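Search the site: type a word, e.g. volcano, bread, tides

Filed under: Everyday Things – Home and Play – Ages 7 to 10

Why Do Things Get Sorted?

By Delali Nyarko

Think of the place where your toys end up at bedtime. It might be a box, a drawer or a big old bin that used to hold something else entirely, and I would guess that all sorts of things have found their way into it. When I was small, ours had a name – we called it the Lollau, and I have no idea why – and if anything went missing, from a sock to a spoon, that was where my mum told us to look first.

Putting everything in one place is quick, and there is nothing wrong with quick when your tea is on the table. The trouble comes later on, when you want one particular thing and have to rummage for it among all the others. Sorting means putting things into groups, so that things which are alike in some way live together. The clever part, and the bit I like best, is that you get to choose what "alike" means! You could sort by colour, or by shape, or by what a thing is for. A toy brick and a baseball might both be toys, but one is made for building and the other for throwing, and one of them will roll off under the sofa if you give it half a chance.
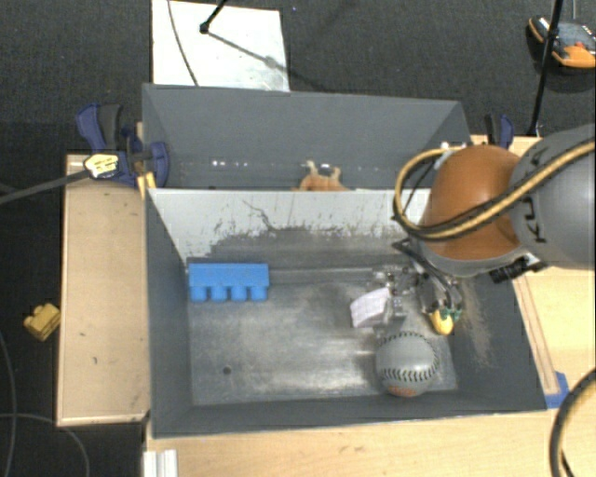 What is the best way to sort a mixed box of toys?

Start with the groups that are easiest to spot, such as things that roll and things that stay put, and then split each group again if it is still too big.

My nephew Kwesi tried this one wet afternoon in January with a box of 75 odds and ends. First he made a pile for building, a pile for sport and a pile for pretend cooking. That left him with 13 things which didn't belong anywhere, and he was rather cross about it, until his friend Yaa said they could have a pile of their own. Grown-ups do this too, you know. Lots of kitchens have a drawer for string, dead batteries and keys that don't open anything.

If you would like to have a go yourself, ask before you tip anything out, and find a clear bit of floor. Pick ten things. Sort them one way, then muddle them all up again and sort them a different way – by size, perhaps, or by how bumpy they feel with your eyes shut. Did any of them change their neighbours?

More to read
Why Do Balls Bounce?
How Bricks Click Together
Where Does Lost Property Go?
What Is a Museum Drawer?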